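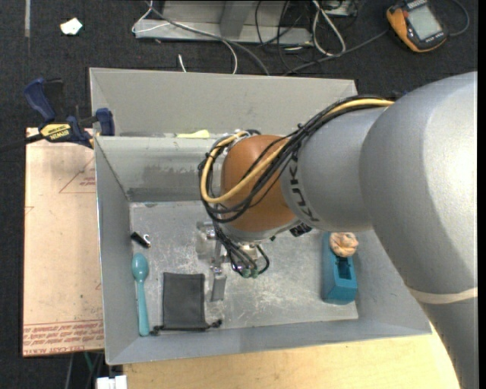

KUKA arm over a gray metal bin

Stiltham Bench Mat, 20-inch roll

Our best-loved mat is back in stock, and it now comes in a second color! The Stiltham is a ribbed rubber mat for workbenches, tool drawers and shop shelves. It lies flat the day you unroll it, it grips the surface underneath without glue, and it cuts with a plain utility knife. We have it on every bench in our own shop and in two of our kitchen drawers at home (try it under the cast iron).

The ribs run the long way, so a round screwdriver laid across them stays where you put it. Small screws settle in the grooves and are easy to sweep up with a finger. If you mostly do fine work with tiny parts, turn the mat over and use the smooth side - plenty of our clock and camera repair customers like it better that way.

Size and colors
Width: 20 inches
Length: 18 feet per roll
Colors: Ambrose (a warm brown) and Killel (slate gray)
Top: ribbed
Underside: smooth
Rolls per carton: 2

Ambrose is the original and hides oil stains wonderfully. Killel is the new one, and we're very happy with how it came out after a long run of samples that were all a little too blue. Small dark parts show up better on Ambrose, bright steel ones on Killel.

Cutting and fitting
Unroll the mat and leave it for an hour before you measure. Mark the smooth side with chalk, set a straightedge on the line and make several light passes. For drawers, cut a hair under the inside width so the mat drops in without curling up at the sides. Save the offcuts! They make great vise jaw pads and feet for wobbly toolboxes.

Cleaning
Dish soap, warm water and a stiff brush. Rinse and hang it over a rail to dry. Keep acetone and brake cleaner off it, as both will dull the finish and can leave the ribs sticky.

Goes well with
Nastamon Drawer Dividers, which stand up nicely on the ribbed side
Nastamon Parts Tray, shallow, with a magnet in the base

Ordering
Stock number 336. Please add the color name to your order, as both share the same number. Cut lengths are available by the foot, and we're glad to mail a small sample of either color before you buy a whole roll.

Page updated February 18, 2022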